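Stevcombe kitchen, the first months with the grippers

Gallery, posted 9 February 2024

Quick page, more words than pictures so far, sorry. People at the other sites keep asking what the automation work at Stevcombe looks like and what it's done to the shifts. So — one picture up, notes by station. Written between lunch and the afternoon clean, expect typos.
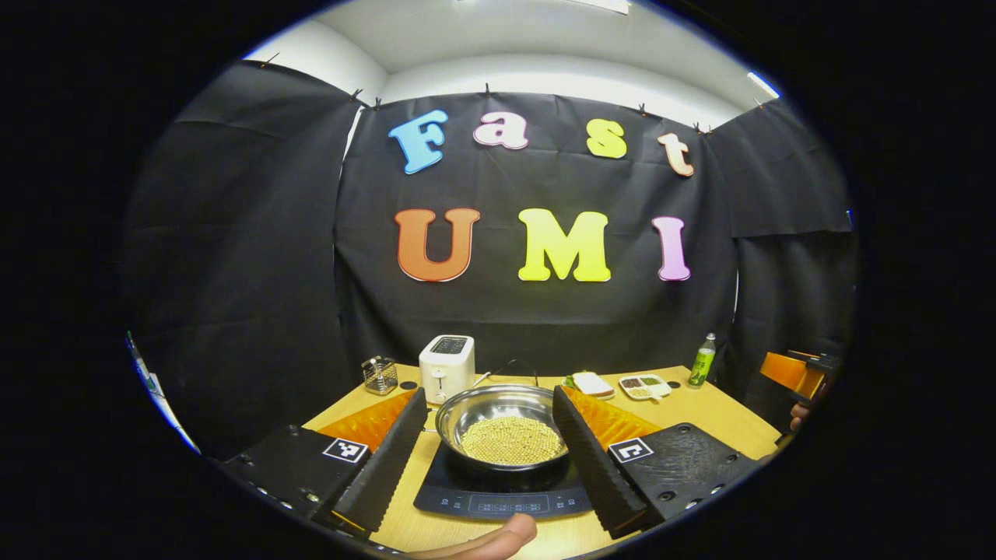

The practice table
Cooktop in the middle, steel pot, black cloth behind. Foam letters on the cloth say Fast UMI. Hand grippers, the ones with the black ribbed fingers and orange pads. A person holds the gripper and does the job, the recording goes off to Drernetti, and the arm learns from that. Toaster and bottle along the back with the food.

Who does the recording
Kitchen staff, all of it. First plan was to bring in people from outside and it got dropped in June after the shift leads objected. Good call. Someone who has moved pots for a living does it differently from someone who hasn't, and the arm copies whatever it's given. Paid at the normal rate, counted as shift hours. That took two meetings to get in writing.

The numbers, since everyone asks
2,427 recordings kept. 238 thrown out, mostly people talking to a coworker and wandering off halfway thru a move. Longest block anyone does is 70 minutes, then a swap. Wrists get sore after that, no way round it. We asked Ammann for a lighter handle, still waiting.

Pot moves
The job everyone wanted gone. Hob to counter, counter to hob, all morning. Arm is slow at it and stops dead if a handle points the wrong way. So now handles get set the same way every time, and there's a line of tape to show which. Small thing but the new starters pick it up faster than the old hands did.

Tray line
Still people. Compartment trays are fiddly, and the portions change with the diet sheet. Fellusard quoted us for a portioning unit, we said not this year. Two of the tray crew moved over to checking and like it better. One went back to trays, said checking was too much standing around.

What changed on the rota
Early start went from four people to three. No one was let go — the fourth shift became the recording and checking shift. Whether that holds once the recording is done, we don't know, and the shift leads have asked for an answer in writing. Not got one yet. Will post it when it comes.

What people say
We put a sheet up by the lockers and got 67 comments. Noise came up most. Then "who do I call when it stops". There is now a number taped to the arm stand. A fair few wanted more turns on the grippers, which suprised us.

Next
Toaster jobs, then bottles. Sign-up for recording slots is on the board outside the dry store. Bring your own gloves if you want the small size, we're out.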